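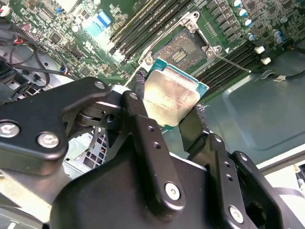

Crowdfunded herb cabinet, delivery now six months behind. Can I get my money back?

Posted by Trilby_gardener in Kickstarters, Pre-orders and Gadgets

In December I backed a kitchen growing cabinet called the Plondale. It is a countertop unit with a water tank, a pump and a light in the lid, and it was meant to grow salad and herbs all year. I pledged 440 pounds for the two-tray version with the seed pods included. The page said 1,269 people had backed it by the time the campaign closed.

Delivery was promised for March. In March we had an update saying the pump supplier had let them down. In May there was another one about the lid hinge, with drawings. Since then there has been one short message saying they are "finalising packaging" and nothing else. I have sent three messages through the campaign page and had one reply, which was the same text as the update.

I paid by credit card. My sister says I can claim it back under Section 75 but my bank's chat person said it might not apply to crowdfunding and I should contact the seller first. I have done that. Do I have any rights, or is this just a lost bet? I would still like the cabinet if it is coming, but I don't want to wait so long that I miss a deadline for claiming.

Also, they are asking us all to confirm our address and pay 37 pounds extra for shipping. Should I pay it?

Lăcrămioara Furtună

I have backed a fair number of these and been refunded on two, so this is from experience and I am not a solicitor.

Start with what you agreed to. On most crowdfunding sites you are not buying from a shop. You are giving money to a project, and the maker promises a reward. The site itself will not normally refund you once the campaign has ended and the money has been paid over. Your agreement is with the maker, so read the campaign terms and see what they say about refunds and failure to deliver. Save a copy of the page today, including the updates and the comments, as pages do get edited.

Then write to the maker by email as well as through the site. Keep it short. Say what you pledged, what was promised and by when, and that you want either a firm dispatch date or a refund. Give them 14 days. If there is a registered company, look it up on Companies House (free) and send the same letter to the registered office. Check whether the accounts are overdue or there is a notice to strike the company off. If there is, don't sit and wait.

On the card, there are two different things and bank chat staff mix them up. Chargeback is a card scheme process with time limits, often 120 days from the date you expected the goods, and there may be a final cut-off too. You may be near the end of that or past it, so ring the disputes team on Monday and ask for the exact date. Section 75 is the law and allows much longer, but it needs a direct link between you, the card company and the supplier. If the crowdfunding site or a payment firm took your money in between, the bank may say that link is broken. Put the claim in anyway and get the decision in writing. If they turn it down and you think they are wrong, you can go to the Financial Ombudsman at no cost.

I would not pay the 37 pounds yet. Look at whether the original page said shipping was charged later. If it did, the request is fair in itself, but ask for proof that units have been made before you send more money. If shipping was included, say so and quote the page back to them.

barbu60

Six months late is nothing for one of these. My mushroom box took two years and it leaked. I'd leave it.

Jakedgate Mike

Agree with most of what Lăcrămioara wrote. One thing to add: don't accept a voucher or "store credit" from the maker while a bank claim is open. I did that with a coffee roaster and the bank closed my claim the same week, as they treated it as settled. The voucher was for 60 pounds and the shop never opened.

Read the comments tab too. If other backers have had refunds they usually say so there, and some will tell you which email address got an answer.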